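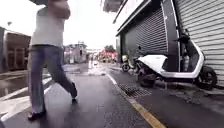

Photo: Edin Zupan, Ernlow

Workshop notebook, December
Proofing cotton, the Plullard cloth, second go

Kettle on by half past seven and the wax pot on shortly after, and I'm writing this up at the bench while the last of the strips cool down, so forgive the thumbprints. Anyone picking this book up after me will want the previous entry as well, where I grumble at length about the first batch and the cloudy patches we got along the fold. I won't repeat all of it. The short version is that the wax went on too cool, sat on top of the weave like butter on cold toast, and cracked white the moment the cloth was bent over a chair back.

So, the same cloth again, the Plullard cotton in the olive, and the same blend of beeswax and paraffin with a small spoonful of linseed oil. I did think about changing the blend at the same time and had rather a long conversation with myself about it over breakfast, but if I change the wax and the heat together I shan't know which of them to thank. The blend stays as it is until the heat is sorted out.

I cut eight strips, all along the length of the cloth, and pinned a paper tag to each with the pencil number facing up. (Pencil, please, everybody. Biro runs when the wax gets into the paper and we had that lovely mystery in the autumn with the tags that all said nothing.) The strips were pressed dry beforehand and hung near the stove for the time it took me to clear the bench, because I had a suspicion that the cloth from the back cupboard was holding a bit of damp. It felt crisper after that, for what a thumb and finger are worth.

Half were brushed on the plain bench as before. The other half went on the old warming plate that came from Bratu with the bookbinding things, which has been propping the door open for as long as I've known it. It gives a gentle, slightly lopsided heat, a good deal warmer at the corner by the flex, and I turned the strips end for end halfway through so that they all had a fair share of the warm corner. Plate reading was 40 degrees in the middle when I started. I didn't manage a reading at the end as I had wax on both hands and the thermometer had rolled under the vice.

What a difference in the brushing! On the warm plate the wax went in as soon as it touched, and the cloth darkened evenly right behind the brush, with none of the dragging I had last time. I used a good deal less of it too. On the plain bench it behaved just as badly as before, which I was almost glad to see, as it means the first batch wasn't simply me having an off day. All of them then had the hairdryer over them and a rub down with the felt block, working from the middle outwards.

Bend test next, over the chair back and then sharply over the edge of the steel rule. Bench strips creased white straight away. The plate strips left a paler line, soft at the edges, and it went when I rubbed it with a warm thumb. That's the way a waxed coat ought to behave, to my mind, and I was so pleased that I went and fetched Edin from next door to come and rub one too. He agreed it was very nice and pointed out that the selvedge was still dry in places. He's right. The brush wants to run right off the side and on to the paper, and I have been stopping short to keep the plate clean, so I'll put baking parchment underneath next time and stop being precious.

Water test was the usual jam jar arrangement, cloth tied over the mouth in a shallow dip and water poured into the dip and left. After 3 hours the plate strips had nothing on the underside. One of the bench strips had a bead hanging from it and another had gone dark at the string. I'd like to leave the next lot overnight, with a saucer under each jar this time, as the shelf is in a sorry state already.

A note on the smell, as Gemia asked. It is still fairly strong with the linseed in, pleasant enough in the workshop but I wouldn't care to sit on a bus inside it. Airing may be all it needs. I have hung one strip in the porch and will give it a sniff at intervals.

We have 800 grams of the blend left in the tin, plenty for a proper trial on the pair of sleeves. Seams will be the hard part – the thread drinks wax and the needle holes don't always close. I want to try warming the seam from the inside over the sleeve board and brushing from the outside, slowly, with the small stiff brush.

Still to do: parchment for the plate, a new lid for the tin, find the thermometer, and ask at Bratu whether they still have the instructions for the plate. Wax pot is off at the wall.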